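Can any robot fold laundry at home yet?

Posted in Home & Cleaning > Gadgets

Felista Mussa
Three kids, one bed that's always buried in clothes. Saw a video of a machine called the Pullow folding shirts, price was 3,000 dollars. Is this real or a demo thing? I don't need perfect. Towels, T-shirts, school pants. Also would it take stuff straight off a pile or do I have to feed it one at a time? If I'm standing there feeding it I may as well fold. Thanks in advance, typing this between loads

pedon_fan
Had one on loan from my brother in law. You clip each shirt on by hand. Towels ok, kids stuff too small, it jammed on anything with a hood. Sent it back to him in January. Save your money, get a robot vacuum, those work.

Cinovstead
Depends what you mean by fold. I work in a hotel laundry, we have a machine for flat sheets and it's great. 100 sheets go thru while you drink a coffee. But every sheet is the same and a person still hangs the corners on the clips. Clothes are a diferent problem. Inside out, one sleeve tucked in, black on black so you can't find the hem. Picking one thing out of a heap is the hard bit, the folding part is almost easy once it's laid flat. Same reason small shops still sew by hand with a person pushing the cloth.

Typical pile on a bed, for what it's worth:

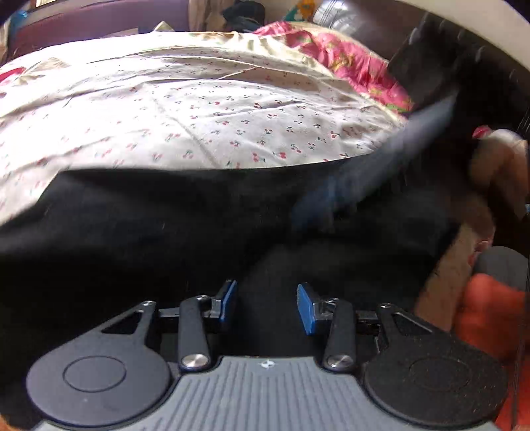 So is there anything a home machine can do with laundry right now?

Washing and drying, same as always, and a combo unit will go from one to the other without you moving the load. Sorting and putting away is still you. I'd wait a few years before spending real money on a folder, and try one in person with your own clothes frist.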